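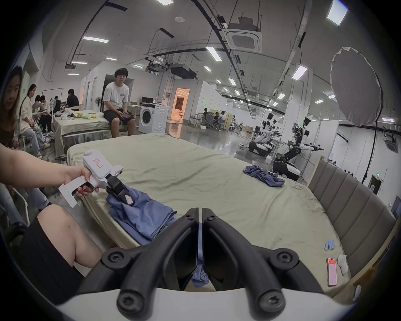 Folding is the oldest way I know of keeping clothes small and flat. Cloth was folded long before anyone owned a wardrobe - chests came first, and a chest likes a square bundle. My gran's held 24 shirts, all in thirds, sleeves tucked behind.
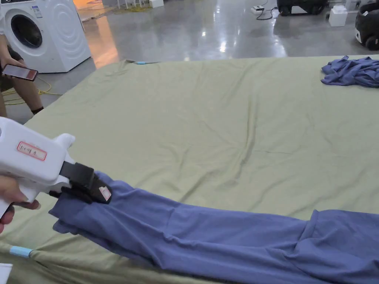 Trousers go leg to leg, then in half, then in half again. Knitwear should always be folded, as a hanger pulls the shoulders out (I learnt that one the hard way!). Linen creases whatever you do, so I fold it along a different line each time. 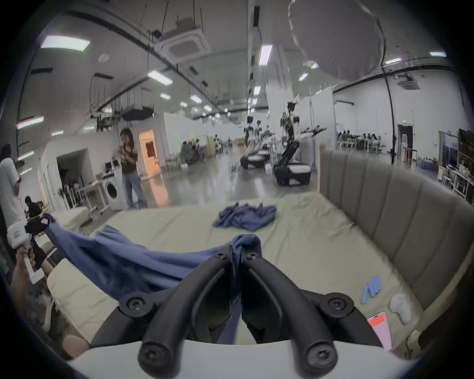
Mansa Quartey tells me rolling beats all of this for jumpers, and I half agree - but only in a suitcase.

Filed under: Home > Clothes care
723 shares | 2 comments

Yaa Laryea
Thirds for shirts, yes! Never for towels though.

Fiadzo
What about fitted sheets?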